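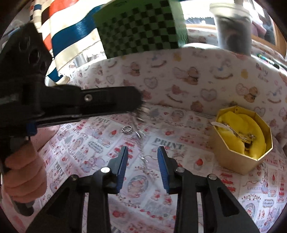
Painting the laundry room door

2022-02-06

I finally painted the laundry room door. It had been beige since we moved in. I went with a dark green from Gostitz, one quart, and used less than half of it for two coats. The can says 4 hours between coats and I gave it overnight.

Heledd Vaughan lent me her small foam roller, and it left fewer marks than my brush did on the hall trim. The hinges still need cleaning up. Next is the shelf over the washer, probably in the same green.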